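Wallpaper orders: your questions

How many samples can I have?
Up to 4 per order, posted free. Larger pieces of the Cruzado range cost extra.

Do rolls from different batches match?
Not always. Check that the batch number is the same on every label before you start hanging.
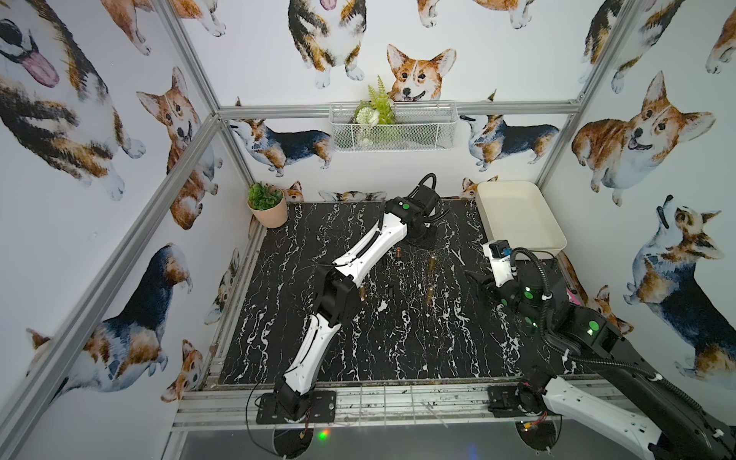 Corgi wallpaper with a black, white-veined tabletop.

Can I return a roll?
Yes, if it is still sealed. Bring it to our Grotgate shop or post it to Ivby within 2 weeks. Cut lengths can't be returned - please measure first.

Do you sell paste?
Yes, in both shops. Orders placed after Mon 7 January will be sent with the new tubs.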